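Learning the dishwasher

Oct 18, 2022

The new kitchen has been in since June and I have only now worked out the dishwasher. We rented without one for so long that I'd got used to doing everything by hand, and for the first few weeks I used it as a second drying rack.

The labels are all in Chinese, which I don't read. Every program on the panel ends in the same character, 洗, for wash. Filippos looked up the rest for me and I stuck a list inside the pantry door. The one I use most is 智能洗, the smart wash, and the one starting with 节能 is the energy saver. That's the one for overnight.
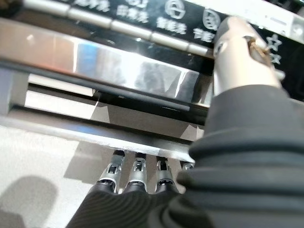 Photo: Christos Triantafyllou

The buttons are silver and sit in a row along the edge of the panel. You have to push them properly — a light tap does nothing on ours.

I still wash a few things in the sink. My favourite plates came from a market stall in Lallbridge and I'm fussy about them, so after dinner I rinse one or two and stand them in the black rack. It lives at the end of the basin, where the drips go straight down the drain and the counter stays clear. White counters show every water mark. I wipe ours down with a dry tea towel last thing at night.

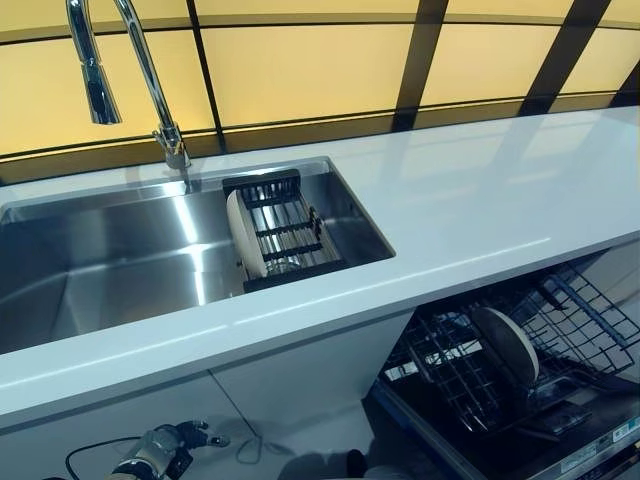 One plate in the sink rack, one in the dishwasher.

Big plates go in the bottom, all leaning the same way. Cups and bowls up top. I scrape but don't rinse, and I clean the filter every 3 weeks, or when I remember. Next job is the cutlery drawer — it's still in a shoebox.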